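Trindthorpe Rules

The Trindthorpe Rules are a set of working practices for testing household robots in simulation before the same software is let near anyone's crockery. They were drafted by Danai Sfakianakis and Libor Hubáček at Pruvitz and apply to two-armed machines doing table and desk tasks. The current edition is dated September 2024. The previous one, from July, was withdrawn after readers found that two of its clauses forbade each other.

Scope

The rules cover the room, the robot's starting pose and the record kept of each run. They say nothing about how clever the robot must be, an omission generally regarded as merciful.

A test room has to be furnished like a home. Early rooms held one table and one box, and robots did splendidly in them. Under the present rules a dining table comes with its chairs, and items unrelated to the task stay where they are. Both grippers start open and clear of the furniture, and the operator checks the robot's own view before the run begins -- a tilted view is allowed, provided the tilt is written down.
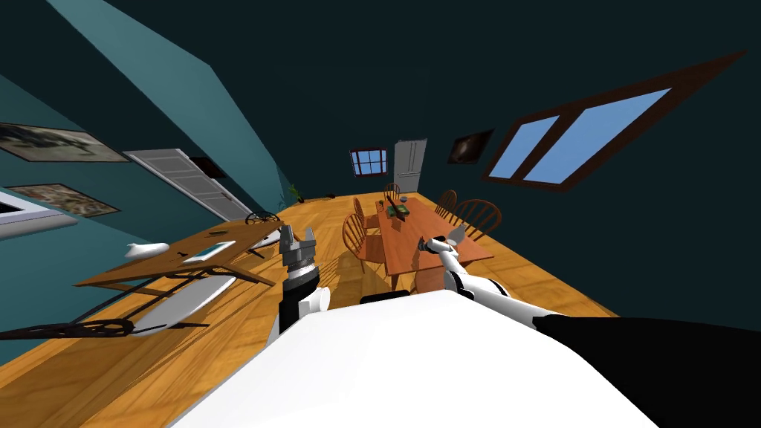
Conduct of a run

A task is tried 200 times with the furniture unchanged, then repeated with the chairs moved. At least 70 percent of the tries must succeed in each set. Touching a chair counts as contact even if the chair doesn't seem to mind. Failed runs are kept, including the embarrassing ones -- the rules are unusually firm on this.

Reception

Kerubo Owino, who used the rules on the Zumel project, called them "mostly common sense, with numbering." Yoga Simanjuntak has argued that the pass mark is too low for anything carrying soup. A version for kitchens is in preparation at Wumbei.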